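Lecture 9: Learning to Pick Up Thin Things
Robot Learning from Demonstration, spring section, notes by Chiharu Furukawa

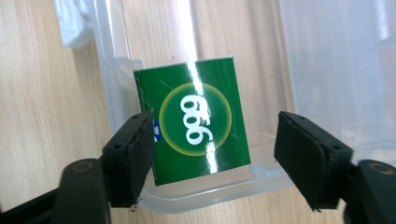 Photo: Samran Kaewmanee / Midside Lab

Reading for this week: the Cladeo report, sections 2 through 4. Section 5 is the math. You will want to skip it, and I will ask about it anyway.

1. Where we left off

Last time we trained a policy on blocks. Blocks are kind to you. They have sides, they stay put, and a gripper that arrives a little off still closes on something. Cards are less generous. A card lying flat gives the fingers almost nothing to hold, and one standing on edge can turn while you are congratulating yourself.

Gloss makes it worse. The green 999 card carries a streak of glare from the top edge down through its number, and a camera near the fingers will see that streak move whenever the card or the camera tilts. Clear plastic behind the card adds reflections of its own. A network will happily learn the reflections if you let it.

2. The data

The Cladeo set has 1,200 demonstrations, all done by people with hand-held grippers. Yaowalak Kaewsai and Panya Limsakul did most of them and have asked not to be handed playing cards socially.

For training we keep the camera video, the path of the gripper, and the finger opening at each step. We throw out demonstrations where tracking was lost. We keep the clumsy ones. A demonstrator who misses, backs off and tries again is showing the policy how to recover, and Prata (Lecture 6) never saw any of that. You will remember how Prata did.

3. The method

The policy takes the last 2 camera views and predicts a short run of gripper motions. It carries out the first part, looks again, and predicts again. Long runs are smooth and blind; short runs are alert and jittery. Uthai Kaewsai spent most of February finding a length that was only mildly both.

During training we change brightness and paint fake glare onto the views. This is crude. It also did more for us than the new network design, which had a much nicer diagram.

4. The result

Over 300 test trials with cards left out of training, the policy completed 79 percent. A trial counts only if the card is lifted, carried and released in the container. Lifting it and then flinging it is a failure, however stylish.

Most failures came at release. One finger lets go a moment before the other, the card clings to the slower pad, and the arm retreats with it. The policy has no sense of touch, so as far as it knows the job is done.

Be careful with that 79. All trials used one table and one kind of container. The Vullar group tests in three rooms and reports lower numbers, and I trust theirs more than ours.

5. For next time

Retrain the baseline without the painted glare and compare the release failures only. Bring the plot, with labels on the axes — both axes.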